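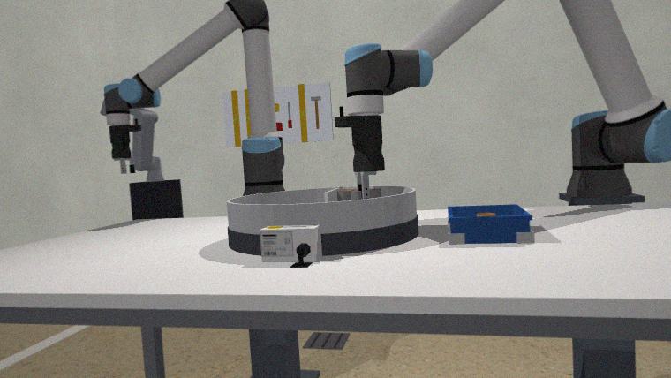
Section 6: Connecting the Turness water softener to the house supply

Read this section through before you cut any pipe. You will need the bypass valve, the two flexible hoses, the drain line and the bag of washers packed with the tank.

Caution: Turn off the electric water heater at the breaker before you shut off the water.

1. Close the main shutoff valve.

2. Open the lowest cold tap in the house and let the line drain. Leave it open until step 7.

3. Push the bypass valve onto the two ports at the back of the control head until both clips snap in. The arrows on the valve must match the direction of flow. 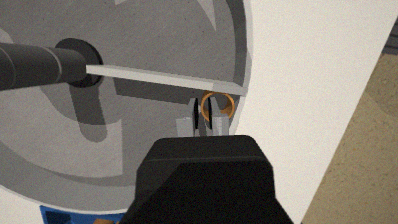 4. Fit one washer in each hose end. Thread the hoses on by hand, then give each nut a quarter turn with a wrench. Do not use thread tape on these joints – the washer makes the seal.

5. Run the drain line to a floor drain or laundry standpipe. Leave an air gap of 2 inches between the end of the line and the drain. Do not push the line down into the pipe.

Note: Some towns have their own rules on air gaps. Check with your local plumbing office.
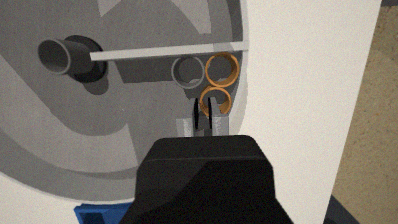
Gray and orange open-topped cylinders, seen from above.

6. Set the bypass valve to BYPASS and open the main shutoff slowly. Check every joint for drips.

7. When the tap from step 2 runs clear, close it. Turn the bypass valve halfway toward SERVICE and wait for the tank to fill. The hissing stops when the air is out. Then turn the valve all the way.

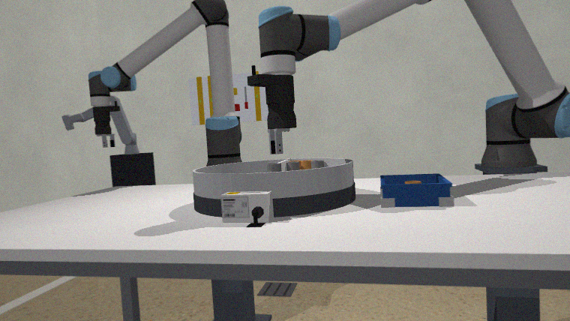
8. Pour 100 pounds of salt pellets into the brine tank. Use pellets or crystals only. Rock salt leaves grit in the float well.

9. Plug in the control head and set the time of day. Regeneration starts at 2 a.m. unless you change it (see Section 7).

Caution: Do not install the softener where it can freeze. If the house will be empty in February or any other cold month, drain the tank and hoses first.

Turn the water heater back on at the breaker once hot water runs from the taps without spitting.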